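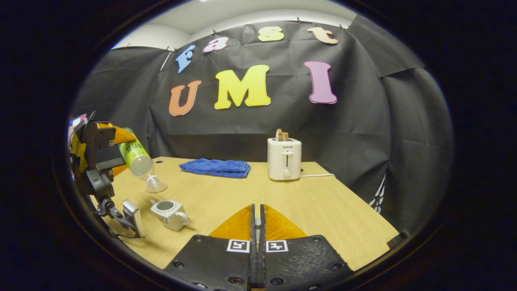

Severyn Boiko wants to know how a bus that comes once an hour is meant to replace one that comes twice. Boiko put the question to Waltidwood council's transport session and was told that the new timetable would deliver "a more consistent offering" across the town.

It will certainly be consistent. Under the changes, passed by one vote, the Nulta Road service drops its half-hourly runs outside school hours and every route in town moves to the same hourly pattern. Council papers call this harmonisation. People waiting outside the medical centre in the rain may find another word.

The case for the change rests on a report by Koval, the consultancy hired in July to look at patronage. It found that the Nulta Road bus carried 1,577 passengers over the survey period, which the authors describe as "below the level expected of a core route". What level is expected, and by whom, the report does not say. The survey was also done during the winter school holidays, while the bridge at Pernis was down to one lane and the bus was regularly running late. Both facts are in an appendix. Neither made it into the summary councillors were handed before the vote.

Council says the new timetable will save some $200 a day. Asked whether that figure takes in lost fares, a spokesperson said the modelling was "comprehensive" and that a breakdown would be released in due course. It had not been released by the time of publication.

A petition against the cuts gathered 167 signatures, most of them from the Pernis end of the line, where there is no other public transport and the footpath stops well short of the shops. The petition was noted. Noting a petition commits council to nothing, as the people who organised the last one, over the closure of the pool kiosk, will remember.

Supporters of the plan point to the on-demand minibus promised for the gaps between services. It can be booked by phone or through an app, with at least six hours' notice, and will not run after dark. That may suit someone with a specialist's appointment. It is harder to see what use it will be to a casual worker at the packing sheds who gets a text at lunchtime asking them to come in.

The hourly timetable starts on 13/12/2021. Council has promised a review after the first six months, to be carried out by Koval, using the same method as the first. Printed timetables can be picked up from the library and the civic centre, and the last bus from Nulta Road will now leave before the library closes.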